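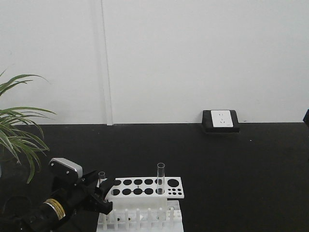 最終更新日：2019年6月16日

印刷｜メールで送る

図3　黒色の卓面と白色の壁面。卓の奥側の縁、右寄りに電源コンセントがある。

3. 方法

3.1 対象者

本研究は、減塩食を継続した成人における塩味の認知閾値の変化を検討した前後比較研究である。対象者はクリンダウ（Clindau）地区の事業所に勤務する成人で、職域健診の案内に同封した書面により募集した。参加に同意した200名のうち、腎疾患で治療中の者、味覚に影響しうる薬剤を常用する者、妊娠中または授乳中の者、および初回測定を完了しなかった者を除外し、183名を解析対象とした。喫煙者は除外せず、喫煙状況を共変量として扱った。義歯の使用についても同様である。

介入期間は8週間とした。対照群は設定していない。この点が結果の解釈に及ぼす制約については5節で述べる。

3.2 食事介入

対象者には、昼食として事業所の食堂で調整食を提供した。調整食の献立は通常食と同一とし、食塩の添加量のみを段階的に減じた。減量は汁物、主菜、副菜の順に行い、主食には変更を加えていない。朝食および夕食については、管理栄養士が初回に個別面談を行い、加工食品の選択と調味料の使い方について助言した。以後の面談は対象者の希望があった場合に限った。

食事記録は記入式の様式を用い、平日と休日の双方を含むように依頼した。外食の記録では店舗の種別と料理名を必須項目とし、汁を残したか否かを別欄に記入させた。予備調査において麺類の汁の扱いが食塩摂取量の推定値を大きく左右したためである。記録に不備があった場合は電話で照会し、照会後も補完できない項目は欠測とした。

3.3 塩味認知閾値の測定

閾値の測定には、塩化ナトリウム水溶液を用いた全口腔法を採用した。濃度系列は等比で構成し、低濃度側から上昇法で提示した。各濃度につき食塩水と蒸留水を対で与え、対象者は塩味を感じた側を回答した。同一濃度で連続して正答し、かつ味質を「塩味」と正しく同定した最低濃度を認知閾値と定義した。提示の左右は乱数表により決定した。

試料は測定当日の朝に調製し、室温に戻してから使用した。対象者は測定前の飲食、喫煙および歯磨きを控え、各試行の間に蒸留水で口をすすいだ。すすぎ後の待機時間は全対象者で統一した。測定者は介入の進行段階を知らされていない者が担当したが、全員が同じ介入を受ける設計であるため、測定時期についての盲検は成立していない。

測定時刻は初回と終了時でそろえた。午前の測定を希望した者は終了時も午前、午後の者は午後とし、やむを得ず時間帯を変更した例は感度分析で除外した。鼻閉を伴う感冒症状のある者については測定を延期した。

3.4 再現性の確認

測定の再現性を評価するため、対象者のうち53名に対し、介入開始前に同一手順による再測定を行った。再測定の対象は年齢階級と性で層化したうえで無作為に抽出した。一致度の指標には級内相関係数を用い、閾値は常用対数に変換して扱った。測定者間の差についても同じ標本で検討したが、測定者の割付は無作為ではなく、勤務表に従った。

3.5 尿中排泄量

食塩摂取量の客観的指標として、随時尿のナトリウムおよびクレアチニン濃度から一日排泄量を推定した。採尿は起床後の第二尿とし、対象者が自宅で採取して当日中に提出した。検体の分析はドラルンスカ（Drarnska）検査所に委託した。同検査所には対象者番号のみを通知し、氏名および測定時期は伏せた。随時尿による推定値は個人の摂取量を評価する精度に乏しいことから、集団の平均値の比較に限って使用し、個人ごとの閾値変化との相関は副次的な解析にとどめた。

3.6 質問票

味の嗜好に関する質問票は、Matěj Zemanが作成した原版を著者らが邦訳し、逆翻訳を経て確定した。原版では漬物類が単一の項目にまとめられていたが、邦訳版では浅漬けと保存漬けを分けた。汁物の項目には味噌汁を追加した。回答は順序尺度で得点化し、合計点が高いほど濃い味を好むことを示す。未回答の項目が一部にとどまる場合は当該対象者の平均点で補い、それを超える場合は質問票全体を欠測とした。

3.7 統計解析

主要評価項目は、介入前後における塩味認知閾値（常用対数値）の差とした。前後の比較には対応のあるt検定を用い、分布の歪みが無視できない場合はウィルコクソンの符号付順位検定を併用した。年齢、性、喫煙状況、義歯の使用および初回閾値を共変量とする重回帰モデルにより、変化量に関連する因子を検討した。初回閾値を共変量に含めたのは、平均への回帰の影響を考慮したためである。ただし、この調整によって影響が完全に除かれるわけではない。

欠測値には多重代入法を適用し、完全例のみによる解析の結果と比較した。検定はすべて両側とし、副次評価項目については多重性の調整を行っていない。

3.8 倫理的配慮

研究計画は所属機関の倫理審査を受け、承認を得た。対象者には文書と口頭で説明を行い、書面による同意を得た。参加の可否および測定結果は雇用主に開示していない。調整食の費用は研究費から支出し、食堂の運営を受託するエスタンス（Estance）社は献立の調理のみを担当した。同社は研究の設計、解析および本稿の執筆に関与していない。

印刷｜メールで送る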